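The Long Table at Studen: A Small Gallery

Thursday, December 17, 2020

We have been meaning to put up a page about our work tables ever since the Lorkow room was done over in November, and with the holidays coming on it seemed like a nice, quiet moment to finally do it. There are 3 tables in all, and this page is about the long one, which has turned out to be everybody's favorite (mine too, I'll admit it). It has a pale, stripy grain that I could look at all afternoon, and it makes even a pen and a little puzzle look cheerful.

A black cup with a white marker in it, and a Rubik's cube with its blue, green, orange and red.
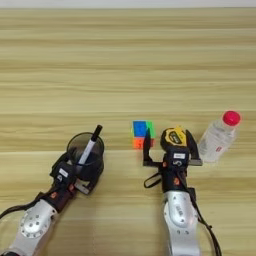 Gosteo wrote in to say that a cup like that should live at the far end of a table, never the middle, and that a desk gets messy the minute the pens are within reach of everyone. I do see the point, but I like my pens close by, and I'm afraid I always will!

Now, the wood itself. The bands run the long way, beige and tan and a honey brown, and they seem to change a little every time the light does.

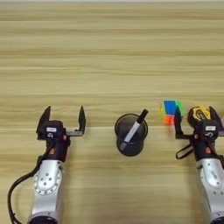 We wipe it down with a soft cloth and plain water, and go along the grain, and that's really all the fuss it gets. The Usuga room has a darker table that shows every speck of dust, poor thing, and I hope to have a page up for that one after the New Year.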